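Print this page | E-mail this page

Stilodberg Community Workshop
Workroom and Bench Inspection Checklist, with Inspector's Comments
Inspection date: Sep 23, 2023
Inspected by: Fiachra Kinsella
Unit: Tasska Wing, Room 2

1. Exits and aisles
Main door opens fully: Pass
Rear door unlocked during open hours: Pass
Aisle clear to rear door: Fail
Comment: Folded chairs were stacked against the wall beside the rear door. Chairs must go back to the storage closet at the end of each class.

2. Fire safety
Extinguisher in place and charged: Pass
Inspection tag current: Pass
Evacuation map posted: Pass, see comment
Comment: The map still shows the old layout, before the partition was moved in January. A corrected map is to be posted.

3. Work surfaces
Surfaces level and stable: Pass
Edges free of splinters: Pass
Protective boards lie flat: Pass
Comment: One table near the window rocked slightly and was adjusted during the visit. Boards are to be wiped down after each session.
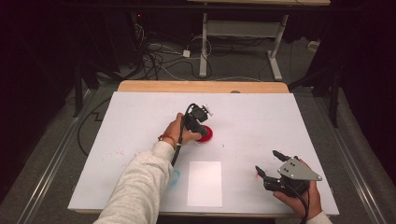

Bench with white work board, Room 2.

4. Electrical
Outlets covered and undamaged: Pass
Power strips plugged directly into wall: Fail
Comment: Two power strips were joined end to end under the sink counter. The second strip was removed. Total load on the circuit may not exceed 1840 watts. The Zendell space heater is not approved for this room and must be returned to the office.

5. Storage and housekeeping
Heavy items on lower shelves: Pass
Paint and glue containers closed and labeled: Fail
Trash emptied daily: Pass
Comment: Three jars on the upper shelf had no labels. Unlabeled jars are to be thrown out under the county disposal rules.

6. Lighting and air
All ceiling lights working: Fail
Exhaust fan runs on both settings: Pass
Comment: One tube is out above the sink. Work order 3687 has been opened.
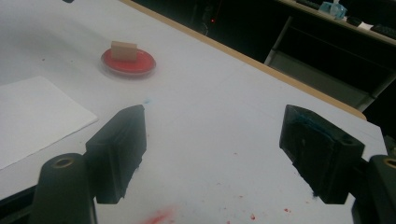
Conall Hayes asked that the chair storage item be held open until the closet shelves are rebuilt, as the closet now has space for only half of the chairs. The request was accepted, provided that the aisle to the rear door is kept clear in the meantime.

Result: Conditional pass. Failed items will be checked again at the next visit.

Print this page | E-mail this page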